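In Defense of the Slow Slice

I have lived in Urnberg for 17 years and in that time I have been served bad toast in every kind of building the town has to offer. I've had it at weddings. I've had it at the dentist's, once, after an early appointment, and I still think about that one. People who would never dream of handing a guest a raw potato will hand over a slice of bread that has been warmed on one side and call it breakfast.

The trouble started when toasters got ideas. My mother's had a lever and a dial, and the dial was a lie, but it was a lie you could learn. Four meant three. Three meant bread. You stood there in your robe with the butter out and you paid attention, and if you wandered off to look for your shoes you smelled about it later. The one my brother-in-law bought in January has a setting for bagels, a setting for frozen bagels, and a button that says "A Bit More," which I admit I'm jealous of. It also plays a little song. He now makes toast from the next room, by ear, and it comes to the table cold and slightly bent.

Farzana Khattak, who runs the lunch counter on Skilthorpe Street and has strong views on most things you can chew, told me that people send back toast for being dark and never for being pale. Pale toast they just eat, with a kind of sad politeness. I find this hard to forgive in the public. Pale toast is sandwich bread that's had a bad night. Butter sits on it in a lump. Jam soaks straight through and comes out on your thumb.

What I want is brown. I want the surface rough enough that the knife makes a noise going over it, and I want crumbs, and I accept that the crumbs will be in the butter until the end of time. My late uncle kept two butter dishes, one for people who scraped and one for himself. We all thought he was a difficult man. I have two butter dishes now.
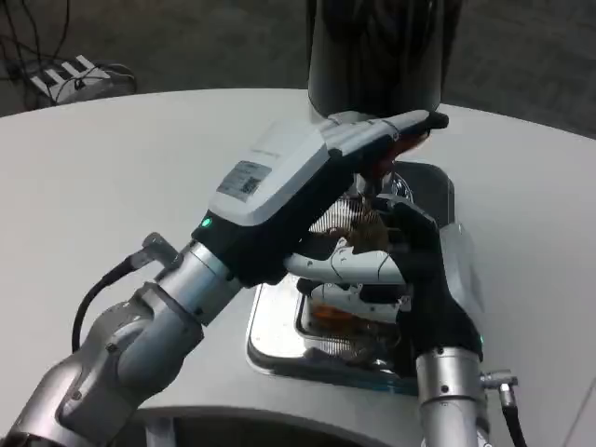

Should you take the toast out the second it's done? Leave it in the slot for half a minute if you like it crisp all the way through, and take it out at once if you like it soft in the middle.

I'm a half-minute man. My wife is an at-once woman, and we have been married long enough to use the toaster in shifts.

As for where it goes next, I will hear nothing against the toast rack. Yes, it makes toast cold. So does a plate, and a plate makes it damp underneath as well. The rack at least lets a slice go cold with its dignity, standing up. Mine came from a yard sale on Gumel Road for 11 dollars, which was too much, and it holds exactly as many slices as I can eat before the rest go leathery.

If you're having me over, then, turn the dial up one from wherever you think it should be. Stay in the room. And put out the good butter, the one you keep behind the yogurt.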